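Teaching the club arm to go from rack to tray (in the simulator first!)

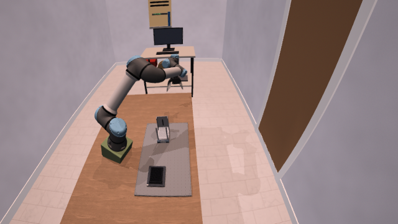
The arm on its table in the sim, with the rack at the far end of the mat and the tray at the near end.

Right, so this is the write-up I promised the new members in April and am finally posting on Oct 14, 2018. It covers the first move everyone in our robotics club has to get working in Inow, the simulator we use, before they get a go on Wendell (our real arm).

Start by loading the table room and sending the arm to its home pose. Don't touch the gripper yet. Jog each joint a little way and back so you get a feel for which is which – I still mix up the wrist ones.

Next, save 2 points over the rack, one high and one low. The high one matters more than you'd think! I set mine at 105 mm above the mat and it clears everything nicely. Do the same over the tray.

Now string them together: high, low, close, high, across, low, open, high. Run it at 23 per cent speed. Elínborg Hafþórsson ran hers flat out and put the forearm straight through the table, which the sim will happily let you do unless collision checking is on, so tick that box.

If you get error 803, your point is out of reach. Iddrisu Quartey's fix is to turn the base a bit and save the point again, and that's sorted it for me every time so far.

Save your file with your name in it, please, as we've got loads called "test". Part two will be the tray compartments, once I've got mine lining up properly.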